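Gripper stall and dropped tray faults: frequently asked questions

For operators and line leads on the Jestel tray handling cells. Maintained by Rekha Goel, cell support. Last reviewed in January.

What happened on cell 3?

During the night run the arm closed on a tray, lifted it, and lost it partway through the move to the rinse rack. The tray landed on its corner and slid against the side of the table. The arm kept going with nothing in its fingers and carried out the release at the rack as if the tray were still there. It then went back for the next one and did the same thing again. The operator, Fletcher Waaka, pressed the stop on the second drop.

Was anyone hurt?

No. Fletcher was outside the guard when both trays fell. The reason we treat this as a safety matter is what came after. The cell was reset from the panel while a second person still had the side gate open to pick up a tray. The gate switch did its job and the arm did not move, but the reset should not have been pressed.

What is fault 238?

Grip width out of range. The controller compares the finger opening after closing with the value stored for that tray type. If the fingers have closed further than they should, there is either no tray between them or it is being held in the wrong place. Fault 238 stops the arm where it is and leaves the fingers closed.

Why didn't fault 238 come up when the trays were dropped?

The check was being made once, right after the fingers closed. At that moment the tray was held and the width was fine. The tray slipped out later, during the lift, and nothing was looking at the width by then. On the Anghel controllers the check can be set to run through the whole move. It had been set that way on cells 1 and 2. Cell 3 was restored from an old backup after its controller was swapped, and the setting went back to the single check.

So what made the trays slip?

Two things together. The pads on the finger faces had worn smooth, and the grip force for that tray type was set at 90 percent of the value on the setup sheet. We have not found a record of who lowered it or when. Stellan Wikström ran the same trays with new pads at the lower force and got no drops, then with the old pads at the full force and got one. With old pads and lower force they slipped often enough that he stopped the test.
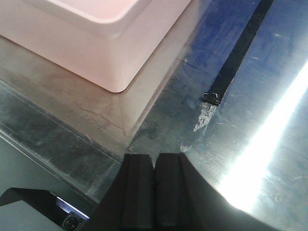 Do I need to do anything differently at the start of a shift?

Check the finger pads before the first run. Press the cell stop, lock the gate open with your own lock, and look at both pad faces. If the texture has gone or a pad is lifting at a corner, tag the cell out and call maintenance. Write the result on the start sheet even if the pads are good.

A tray has fallen on the table. Can I reach in and get it?

Only after the full stop. The pause button on the panel is not a stop. In pause the drives still have power and the program will carry on when pause is released. Use the cell stop, wait for the drive light to go out, open the gate, fit your lock, then reach in. Keep the key on you until you are back outside.

Use a hand on the tray only. Don't pull on the fingers or push the arm aside to get more room. If the tray is trapped, leave it and call.

What if the gripper is still holding a tray after the stop?

The fingers hold on loss of power, so the tray will normally stay put. Treat it as though it could drop. Don't stand or reach under it. Maintenance can open the fingers by hand using the release screw. Operators should not do this, including those who have done it in the past.

Who is allowed to reset the cell?

The person who fitted the lock, once they have taken it off and shut the gate themselves. If there is more than one lock, everyone has to be out and every lock has to be off. Look through the guard on both sides before you press reset. The panel at cell 3 doesn't give a view of the side gate, so you have to walk around.

We have asked Drellum for a price to move the panel. Until that is done, walking around is the procedure.

I got fault 539 after a reset. Is that related?

It can be. Fault 539 means the arm is not where the program expected it to be when it restarted. You will usually see it if the arm was stopped in the middle of a lift. Don't clear it more than once. Call support, who will move the arm back to its home position at reduced speed from the pendant.

Can I turn the grip force up if trays are slipping?

Please don't. Too much force bends the rim of the tray, and a bent tray won't sit in the rack. The force values are now locked and need a maintenance login to change. If you are seeing slips, stop the cell and report it, even if the tray stayed in the fingers and made it to the rack.

Does loose powder or residue on the table matter?

Clean it off at the normal times and whenever it builds up. Residue on the pads lowers the grip, and we can't rule out that it played a part in the cell 3 drops, as the pads were wiped before anyone thought to look at them. Wipe the table only with the cell stopped and locked. No spray near the fingers. Put the cleaner on the cloth.

What has been changed so far?

The width check now runs through the full move on all three cells. Munther Saliba compared every setting on cell 3 with the other two and corrected the ones that differed. The old backup has been deleted and new ones taken. Pads have been replaced on every gripper, and pad changes are now on the maintenance calendar. Before, they were changed when somebody noticed.

What is still open?

The panel position at cell 3, as above. We are also waiting for an answer from Hekow on a harder pad material. Sneha Kushwaha is rewriting the reset section of the operator training, and everyone who runs a cell will be asked to sign off on it again.

Where do I report a near miss?

Use the yellow form at the line desk or tell your line lead before the end of the shift. Give the cell number, the time, the fault number if there was one, and what you were doing when it happened. If a tray fell, say so even if it wasn't damaged. Reports from the night run go to Rekha by 7 a.m.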